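Tabletop belt conveyor

A tabletop belt conveyor is a small belt conveyor built to stand on a bench or table. It moves light goods a short distance, usually between a person or machine that loads it and a place where the goods are sorted. Most run on low voltage and are wired with thin two-conductor cable, colored red and black so the two sides of the supply can be told apart.

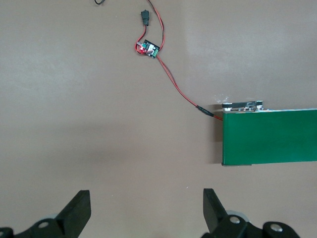 By the Dumstead Workshop Encyclopedia staff
Last revised in May

Construction

The belt is a closed loop, often green, stretched between two rollers. Side rails keep the rollers parallel, and an end housing covers the drive. Pranda, a maker of bench equipment, sells a model 782 millimeters long with a belt speed of up to 200 millimeters per second. The longer Wunderlich type measures 1,000 millimeters.

Use in sorting

Goods such as cans are laid on the belt and taken off by hand or by an arm. Trays are kept beside the conveyor to receive them. A can lying on its side may roll, and some users add a low stop at the end of the belt.
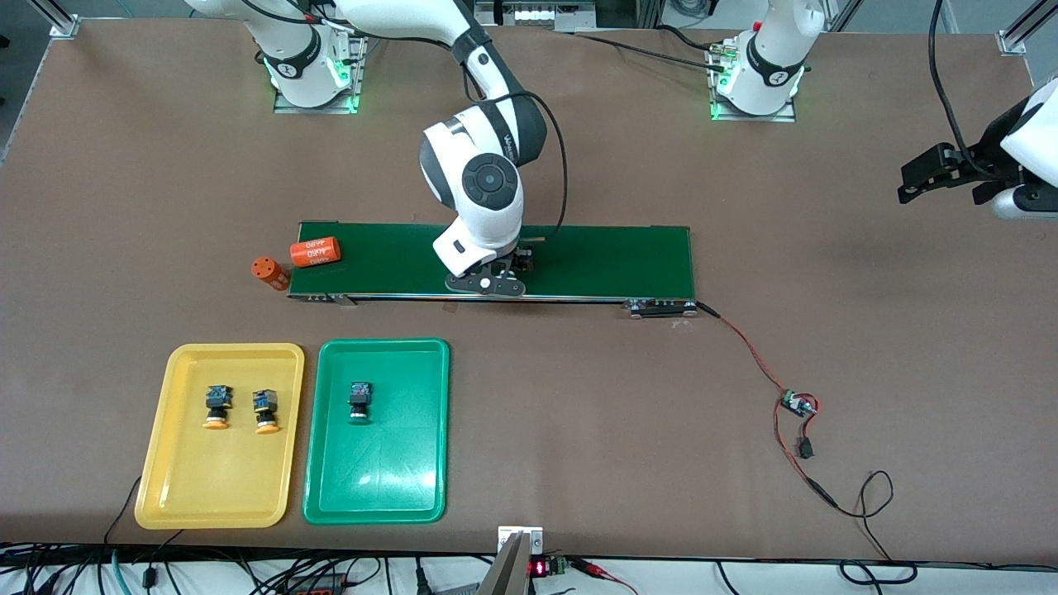 Controls and wiring

A switch or speed controller may be placed in the supply line. Inline connectors let the conveyor be unplugged and moved without cutting the cable. Push buttons with a wide mushroom-shaped cap are easy to strike with the palm. They are sold in several colors, yellow among them.
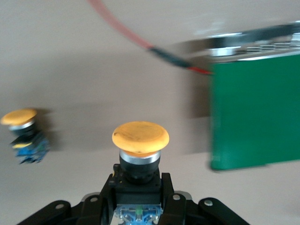

Mushroom-head push button with a yellow cap and silver ring.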